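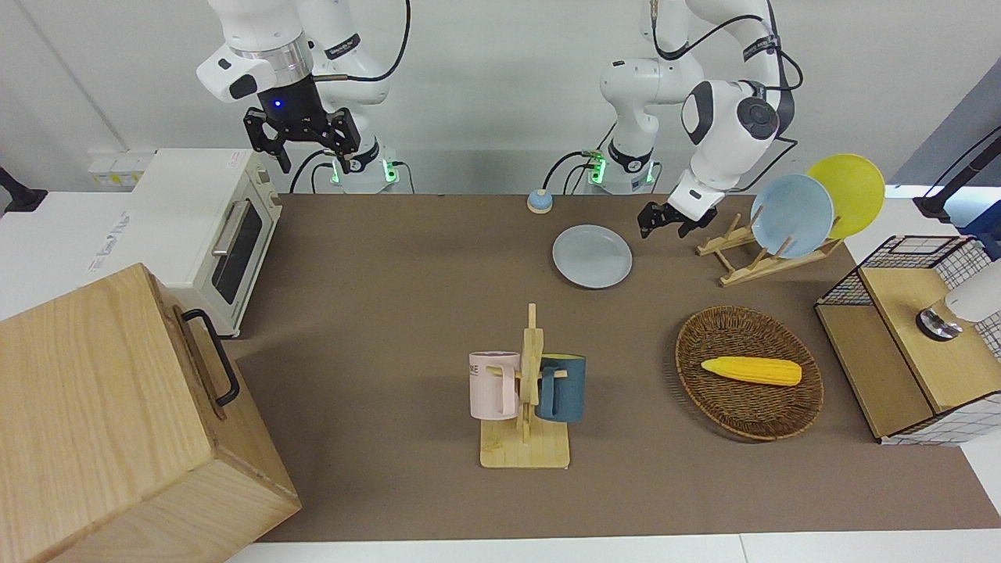 The toaster oven, the wooden dish rack and a pale blue-gray plate on the brown tabletop.

One Table for the Dishes
By Noelia Cabello

The October column is about dish storage when there is no room for a cabinet. A good share of the letters we got over the summer came from people in the Cordero Street apartments, where the kitchens have one counter and very little on the walls above it. Rodrigo Herrero wrote in June that he keeps his plates in a suitcase under the bed. He has four plates and would like them back in the kitchen.

The answer for most of these kitchens is a single table against the wall, used for everything that would otherwise go in a cupboard. Ours has a dish rack, a mug tree, a toaster oven, a woven basket and a wooden box with a handle on the front. None of it is hung or screwed to the wall, so it's fine for renters.

Start with the toaster oven, because it has to be near an outlet and the rest can go anywhere. Put it at one end of the table. Leave the clearance the manual asks for on all sides, and keep wood, cloth and baskets away from it when it's on. If you have a wooden box or a small cabinet that you like to keep close by, slide it well away before you heat anything. The door also needs room to come down. People forget this and end up moving the mug tree every time they want toast.

The dish rack goes at the other end. A wooden rack with upright pegs takes less of the table than a stack of plates with a drying mat next to it, and you can pull out the plate you want without lifting the ones on top. Face all the plates the same way. If they lean in different directions, they knock together when you take one out. Dinner plates that are too wide for the pegs will tip forward, so take one along when you shop for a rack.
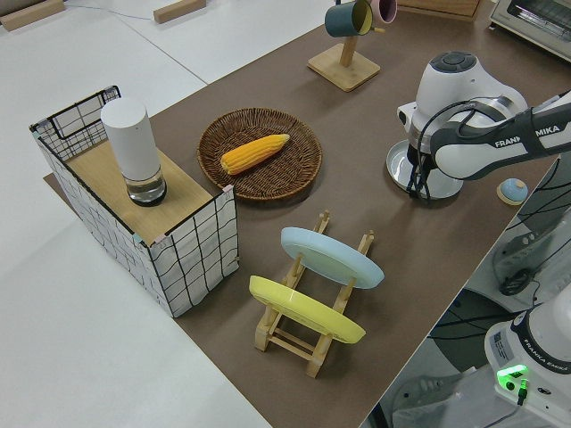

A storage box can do two jobs if you lay a board across the top. The fabric kind with a wire rim works for this, as long as the board is wide enough to rest on the rim at both sides. Things you use every day go on the board and things you use once a month go in the box. Keep the weight on top low. Severino Collado put his stand mixer on one and the rim bent, and he now keeps the mixer on the floor.

For the basket, a shallow one with a raised rim is the most useful. Ours is for produce that doesn't need the refrigerator. A deep basket hides what is at the bottom and you find it later by the smell. Wicker should be shaken out over the sink every week or so and wiped with a barely damp cloth. Don't soak it. Let it dry all the way through before anything goes back in.

Several of you asked about the mug tree, and whether the mugs should be hung as soon as they are washed. Dry them first if the tree is wood. Water runs down the post and sits on the base, and after a few months the base has rings on it. Hang mugs of the same weight across from each other and the tree won't lean. Two mugs are plenty on a small tree if they are the heavy kind.

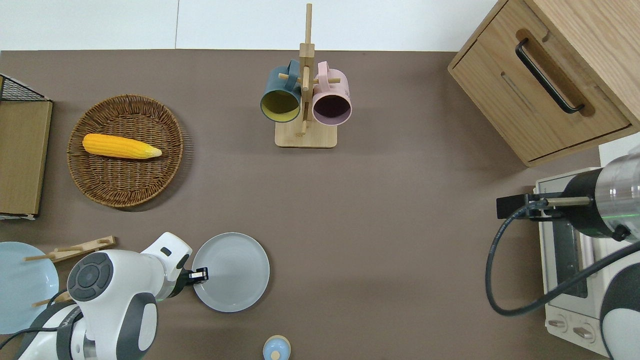 Should a wooden dish rack be oiled?
Once or twice a year is enough, with food-grade mineral oil. Let the rack dry overnight, rub the oil in with a rag, wait an hour and wipe off what is left. If the wood has gone fuzzy from the water, go over it lightly with fine sandpaper first.

Bonifacio Benítez wanted to know how deep the table should be. The one in his kitchen is 27 inches from front to back and he says he can't reach the outlet behind it without moving the toaster oven. If you can, plug everything in before you push the table up to the wall, and leave enough slack in the cord to turn the oven around for cleaning. Empty the crumb tray while you are at it, with the oven unplugged and cool.

The other thing that helps is keeping the middle of the table for handling dishes. You need somewhere to set a plate down between the sink and the rack, or between the rack and the oven. Once the middle fills up with mail and keys, the plates end up in the sink again.

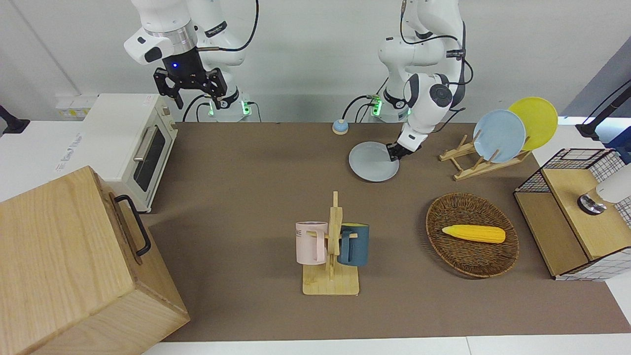

A plate held by its rim just above the table, with two more upright in the rack and the mugs on their tree.

If you are putting a table like this together, the Trirkport swap room is worth a visit before you buy anything new. Mugs and plates there are 50 cents each, and Emiliano Montes, who keeps the shelves, will set aside a dish rack if you leave your name with him. The next open day is 4th October. Bring your own box and some newspaper for wrapping.

Rodrigo has asked for a column on pots and lids. That will run next time, so send in what you do with your lids. Letters can be left at the Flodbridge library desk or in the box by the Cordero Street entrance.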